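Trerkolmont block library adds pattern sets for tabletop play

7 Jun 2022

The Trerkolmont toy lending library has extended its stock of loose wooden shapes and will issue them as pattern sets from this month. Until now the shapes were lent in mixed tubs, with no guide to what could be built from them. Borrowers can now take out a sorted set with a printed sheet of layouts, all of which fit on a small table.

The library holds 1,000 painted wooden pieces in total. Of these, 315 have been sorted into the new pattern sets. The remainder stay in the mixed tubs, which can still be borrowed on the same terms as before.

The sets are built from a short list of shapes: cubes, triangular wedges and flat rectangular blocks. Each shape is supplied in more than one color, and the color of a piece is not tied to its size. The library decided against curved pieces, arches and cylinders for the first sets. Those shapes roll or tip on a smooth surface, and the layouts depend on pieces staying where they are put down.

Most layouts on the sheet follow one plan. A small core is placed first, and the remaining pieces are set around it. In the simplest layout the core is a pair of cubes in two colors, with four wedges placed at the corners. Two wedges are stood up with their points away from the user. The other two are laid flat and turned outward, one to each side. The result can be read as a flower or as an insect, and the sheet gives it no title for that reason. 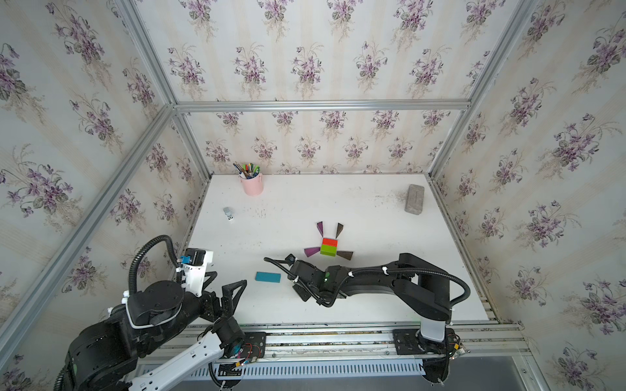
Wedges give new users the most trouble. A wedge can rest on several faces, and each face produces a different outline from above. The sheet marks the resting face with a short line drawn under the shape. Where a wedge lies flat, the line is left out and the long edge is shaded. Library staff tested an earlier sheet that used numbers for the faces, but users had to keep looking back at the key and the numbers were dropped.

Matching colors across a layout is optional. The sheet shows pairs, such as two purple wedges on one side and two brown ones on the other, so that a layout can be checked at a glance. Swapping one color for another does not affect how the pieces sit.

Table surface has a larger effect than color. The library recommends a plain, pale top with no cloth. On cloth, standing wedges lean toward the nearest fold and the cubes at the core drift apart as pieces are added. A white or light gray top also makes the darker pieces easier to tell apart, in particular brown against purple in low light. Glass tops are usable but noisy.

Grit should be brushed off before starting. A few crumbs of sand or masonry under a flat block are enough to lift one edge, and the paint on the underside scratches easily. A dry cloth is adequate. Borrowers are asked not to use spray cleaner on the pieces, as the older red and green paint softens when it is left damp.

The pieces come from two sources. The older stock was bought under the Kesine name and has slightly rounded edges. The newer stock was cut by Ritchie, a local joinery, to the same dimensions but with square edges. Both kinds are mixed in the sets. The rounded edges leave a narrow gap where two pieces meet, which shows in layouts with a long straight join. It makes no practical difference in the radiating layouts, where pieces touch at a corner or stand slightly apart.

Paint on the newer pieces was rubbed back with 220 grit paper between coats. The older pieces were left as they were, except for those with chips at the corners, which were sanded and touched up. The teal blue used on some of the flat rectangular blocks could not be matched exactly. Borrowers may find two slightly different shades in one set. These are counted as the same color on the check sheet.

Sets are packed in shallow trays in place of the deep tubs used for the mixed stock. In a tub, the wedges work down to the bottom and the whole contents have to be tipped out to find them. The trays have no lids. A cotton bag is supplied for carrying and should come back with the set, dry and with the drawstring attached.

The library has 60 trays ready to lend. One tray is allowed per household at a time, for three weeks. A tray can be renewed once if there is no waiting list. Groups and classrooms may take up to four trays, but must collect and return them together. Requests for groups go on a separate list at the desk.

Returned sets are checked against a card in the tray. The check covers the number of each shape, then the color. A set with one piece missing is still lent out, with the gap noted on the card. A set with more than two missing is held back and made up from the mixed stock. Borrowers who find a stray piece at home later can drop it off at any time without calling first. Unlabeled pieces go into a bowl at the desk and are sorted at the end of the week.

A second sheet is in preparation under the working title Oma. It will cover layouts in which a single block is placed apart from the main group, below and to one side, and becomes the starting point for a second pattern. Early trials used a flat rectangle for this, as it is easy to see and gives a straight edge to build along. Trials with a lone wedge were less clear, because users could not agree on which way it should face.

The Oma sheet will also include layouts two blocks high. The first sheet keeps stacking to a minimum, and most of its layouts can be read entirely from above. Taller layouts need a side view as well, and the drawings for these are not finished. The library expects to have test copies at the desk before the end of June. Comments can be written directly on the test copies, which will be collected and replaced as they fill up.

The pattern sets are intended for ages four and up. The smallest wedges are too small for younger children, who can be lent the large block tub instead. That tub contains cubes and rectangles only.

Trays are shelved to the left of the desk, below the jigsaw puzzles. The layout sheet can be taken separately by anyone who already has suitable blocks at home. Sheets are free, single sided and printed in color. A black and white version with the colors written on the shapes is kept in the drawer under the returns shelf.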